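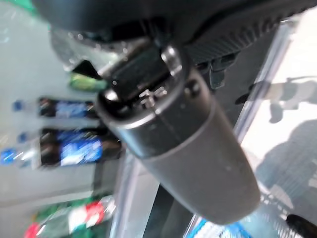
The Shelf Knows What You Want, Says the Man Selling Shelves

9/10/23

Everybody has heard that the milk is at the back of the store so you have to walk past everything else to get it. People repeat it at dinner with the air of someone passing on a secret. I used to repeat it myself. Then I spent a good part of the spring reading what the grocery trade says about itself, and I came away with a lower opinion of the secret and of the people who charge money for it.

The milk, to start there, is at the back in many stores because the coolers are at the back, near the loading dock, where they can be filled from behind. It may also make you walk past the cookies. Both can be true, but only one of them gets you invited to speak at a conference.

In April I sat through a presentation by Climgate, a consulting firm that advises small grocery chains on where to put things. The pitch was for a system called Ellell, which is mostly a spreadsheet and a color chart. Move products according to the chart, the slides said, and sales of what the firm calls "drift items" go up 30 percent. Drift items are things you did not come in for. I asked where the number came from and was told it came from a pilot. I asked how big the pilot was. It was two stores.

Which two? Both belonged to Brondalar, a regional chain that had also repainted, fixed its lighting and cut its soda prices that same month. A person in the second row pointed this out before I could. The presenter said the team had "controlled for that," and went to the next slide, a photograph of a smiling woman holding a pineapple. 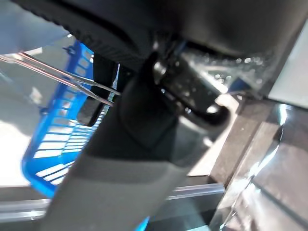
I don't think anyone in that room was lying. The trouble is that a store is a terrible place to run a test. Prices move, the weather turns, a school lets out early, a competitor across the road closes for repairs. If you change the shelf and sales rise, you get to say the shelf did it. If sales fall, you blame the weather, and the client pays for another chart.

Bouchra Bensaid managed the floor at a Guzmán market for years before moving to its buying office, and she has little patience for any of it. "We moved the crackers next to the cheese and sold more crackers," she told me. "Then we moved them back and sold more crackers. It was December." She does believe in eye level, up to a point. Her view is that people will bend down for something they want and will ignore something they don't, even if you hang it in front of their nose.

She also thinks the people who write about stores forget how much of the layout is left over from somebody else's decision. A fixture was bought for a previous tenant. A drain runs where the bakery ought to go. One supplier pays for a better spot and another has stopped calling. Twenty years later a consultant walks in and explains the psychology of it.
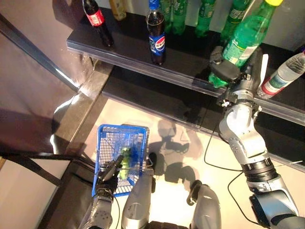
The drinks shelf is where the theory gets most of its airtime, and where I trust it least. The story goes that the famous brand anchors the row, your eye lands on it, and everything beside it looks like a choice you made freely. Take a dark, glossy shelf of bottles against a pale wall, with a Coca-Cola at the far left, red cap, red label. A believer will tell you the far left was picked because we read from left to right. Put the same bottle in the middle and the believer will tell you the middle is the natural resting point of the eye. At the far right it would be the last thing you remember. I have found all of these explanations in print, two of them in the same trade handbook. A theory that is happy with the cola anywhere tells a store owner nothing about where to put the cola.

There is decent research on some of this. Giving a product more room does seem to help it a little. Displays at the end of an aisle sell things, though they usually carry a sale sign too, and it is hard to pull the sign and the spot apart. The careful studies tend to report small effects with a lot of maybe attached. They don't make good slides.

What bothers me more is how much shoppers enjoy the big version. We like to think we were tricked. If a clever chart put the chips in the cart, then I didn't, and I can be annoyed at Brondalar while I eat them. Bensaid laughed when I tried this idea on her. She said most customers she watched came in, bought nearly what they bought last time, complained about the price of eggs and left.

Climgate has since written to offer me a walk through one of the pilot stores. I have asked to see the sales figures for the month before and the month after, with the soda prices included. The walk has been confirmed. The figures are with another department.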